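Nollgate hillclimb dropped from next season's calendar

Posted in: Hillclimb and Sprint

apexgrubber
Just saw the new regional calendar and Nollgate isn't on it. No statement from the club yet, only a gap in August where it always sat. I've run there 31 times counting practice days and it's the best strip of road I've ever driven. Anybody heard anything?

tallgeoff_454
The resurfacing. County wants the top section redone and the work runs right through summer. I heard that from Gerrit Martens at the Benstead sprint, and he's usually right on this stuff.

apexgrubber
OK, that I can live with! One year off and then a fresh surface through the esses? Records are going to fall.

mudflap_mary
Not so sure about that. New asphalt was slippery for two seasons at Benstead and times went backwards. And clubs that skip a year lose marshals. I'd take the bumps, thanks.

tallgeoff_454
Benstead was slippery because they ran on it eleven days after it was laid. Totally different mix too.

mudflap_mary
You weren't the one in the hay bales, Geoff.

liepina_fan
Can we talk about what replaces it, though? Liepiņa is down for a double header and I am SO happy about that. Car 791 was unreal up there this year, the little Grastetti with the bike engine. You could hear it bouncing off the rocks from the paddock. If you've never stood at the second hairpin at nine in the morning with a coffee and that thing coming up at you, put it on your list.

apexgrubber
Was that Velimir Halilović driving? I thought he'd sold it.

liepina_fan
Sold the old one. 791 is the Mk 2 with the longer wheelbase, and he's let it get properly loose on the exits — great to watch.
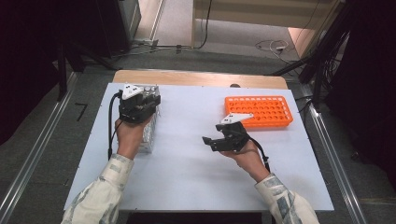
He told me he's geared it shorter for the bottom half and just hangs on for the last straight, which sounds mad until you see the split times. I'll be there both days and I've got room in the van if anyone up north wants a ride.

mudflap_mary
Shorter gearing at Liepiņa is giving time away. That top straight is uphill but it's long. Still, I'd love a seat in the van.

tallgeoff_454
Depends on the car. With a bike engine I'd do the same as him.

liepina_fan
Mary, you're in! Bring the folding chairs, mine are broken.

apexgrubber
Emailed the club about Nollgate. Will post whatever they send back.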